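Report on our visit to the Petement open day
Introduction to Automation, group project, part one
21/08/2018

Our group picked the Petement workshop for the visit part of the project, mostly because it can be reached by bus and because the open day was free (which matters when you are a student!). We had read the handout on two-armed robots beforehand, and I had even made notes, but reading about a wrist joint and standing a few steps away from one are very different things, and I think all of us went a bit quiet when we came into the room.

The morning began with a talk on how the workshop got started and what the Lukar course covers. It ran long, and I will admit I was thinking about lunch by the end, but the part on teaching two arms to share one work space was very useful and I have leaned on it for the rest of this report. The main worry is the middle ground between the arms, where either one can reach and where they could bump into each other if the planning is poor.
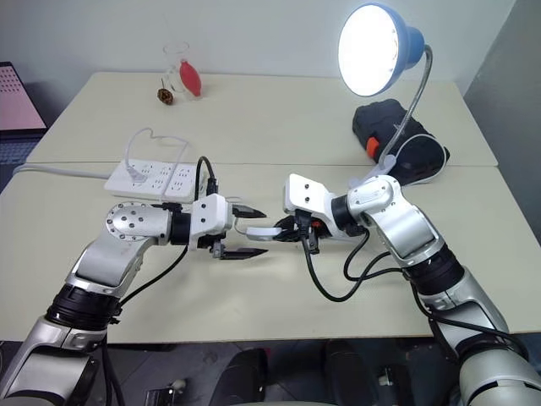
Oyelaran

The work area was two cream-colored tables pushed end to end, with the arms coming in from either side and the grippers almost meeting over the middle. I liked how ordinary everything else was. There was a power strip on the table, a laptop off to the left, and a desk lamp with a blue shade lighting it all up, just like the one I had in high school.

What I had not thought about before the visit was cables. They loop along both arms, and one droops down and curves over the table before it goes back up. In our own project plan, Drikis, we had drawn the arms as clean lines with nothing hanging off them, so we have now added 2 pages on cable routing and moved the power supply to the side.

We also asked plenty of questions about grippers, and the answers were patient and friendly. Our plan for October is to build a small pair of arms from the course kit and try a simple handover between them, slowly at first, with a foam block. The full parts list is in the appendix, along with the questions we took with us and the answers we managed to write down.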